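From: Yichen Lü
To: Gamport Student Robotics list
Date: October 6, 2020
Subject: Re: Demonstration recordings for the manipulation project

Dear members,

Thank you to Yutong Jin for the message quoted below. The faculty advisors have reviewed the questions and reply as follows.

> Yutong Jin wrote:
> Our group has 498 demonstrations logged, of which 53 have no
> task label. May we submit them as they are, or must they be
> labeled first? Also, are soft objects still permitted under
> the Mevent rules? The Fendine group was told they were not.

Unlabeled demonstrations may not be submitted. Please label the 53 files or withdraw them before the January review.

Soft objects remain permitted. Work with the hand-worn devices, in which both hands handle one soft blue piece over the board, falls within the two-handed category and is scored there.

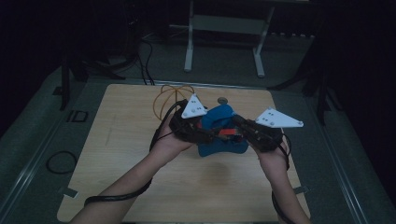
Groups entering this category should name one operator for each session and record that name in the log. A change of operator requires a new session number – this applies to short sessions as well.

Entries made with the hand-held gripper are scored separately. The stand with the ring base is an approved object for that category, and groups may choose their own starting position for it on the wooden table. The starting position must be written down in the task sheet.
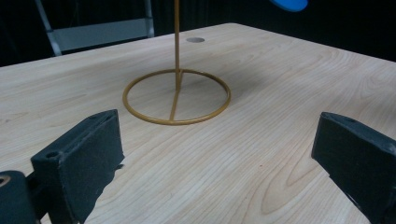
Deadlines and bookings

Each group may reserve up to 8 sessions before the review. Requests go to the Yuan Laboratory office by e-mail, with the group name and category in the subject line. Groups that cannot use a reserved session are asked to release it promptly.

Further questions may be sent to this list.

Sincerely,
Yichen Lü
Project Coordinator, Gamport Student Robotics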